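Grallow is a country music duo formed by singer Lindsay Halliday and guitarist Heinonen. Their debut single, "Deltgate," was released in December on the Brastell label. It is a mid-tempo ballad with pedal steel and shared lead vocals, and it spent 18 weeks on regional radio playlists. An album of the same name followed on May 18, 2021. Its first vinyl pressing was limited to 1762 copies. The duo played 25 dates in support of it, selling records and clothing at each venue.

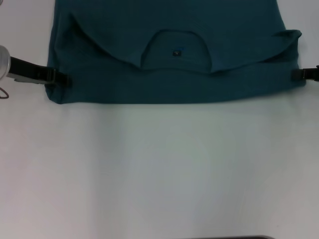
A dark teal short-sleeved T-shirt, partly folded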